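"The cloth does not wait for you"

At Punia the working day begins with a table and a pile of textiles. The company takes in used bed linen and towels from hotels and sorts them for repair or resale. For many years all of it went through human hands. In the last two years a part of the folding and sorting has moved to machines, and more will move. I visited the hall in Drirkstead to talk with two women who know the work well, Elsa Kettunen and Vesela Kadrić.

Kettunen started 19 years ago at the ironing line. When I ask what she thought the first time she heard the word automation, she laughs a little.

"I thought of my shoulders. I thought, good, let the machine have my shoulders. Then at night I thought of my salary."

She has kept the salary. Her title has changed two times, and now she is called a handling instructor, a name she does not like very much. Her task is to show how cloth is picked up, opened and folded, using grippers held in the hand, so that the movements can be recorded and later used by the robots.

"In the beginning I was very slow," she says. "With fingers I feel the edge of the cloth. With the gripper I must look for it. I went home with tired eyes and my hands were fine. Before, it was the opposite."

Kadrić plans the shifts and was earlier a sorter herself. She remembers the spring meeting in which the management presented the plan. There were 35 people in the sorting team then. The promise was that no one would be dismissed during the first phase, and this promise was kept. But when people retired, their places stayed empty.

"This I say openly to everyone who asks me," Kadrić says. "It is not the same as losing your job, but the coffee room is more quiet."

What do people gain? Kadrić mentions the evening shift, which is now shorter. The heaviest carts are moved by a machine from Dramlow, and sick leave for back pain has become less common. Kettunen mentions something else. Young colleagues ask her things they did not ask before, for example why she always takes a thin fabric by the corner and a thick one by the fold.

"I never had words for it. I had to find the words, in my age! Aino Saarela from the technical side sat with me and asked and asked. Why this corner? Why did you stop there? I told her, I stopped because the cloth was going to slip."

The daily goal is 300 good recordings for the group. At one time it was 500, and both women agree that this was a mistake.

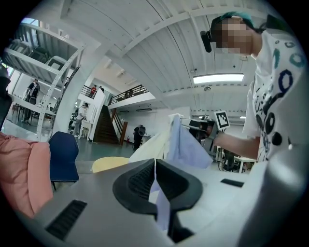 "People hurried, and when you hurry you do the same movement every time," Kadrić explains. "The technical side wanted variety. So we had a lot of recordings and many of them were of no use. We spoke about it with Lenni Mustonen, who leads the project, and he lowered the number. He could have listened sooner, but he listened."

I ask if it feels strange to teach a machine the work that one has done oneself. Kettunen thinks for a long time before she answers.

"Some days, yes. There is a colleague here, Bianka, who said she will not do it, and I respect that. She is in repairs now and she sews better than anyone. For me it is different. I have always taught somebody. Only the pupil is new, and this one does not bring cake."

Both would like to see a written agreement about who may use the recordings and for how long. The union has asked for it, and a first draft is expected in August. Kadrić also wants the pay class for instructors to be raised, as the work demands more concentration than the old job and the breaks are still planned according to the old rules.

"The cloth does not wait for you, we used to say at the line," says Kettunen. "Now it does wait. I can stop, put it down and begin again. I am still not used to that."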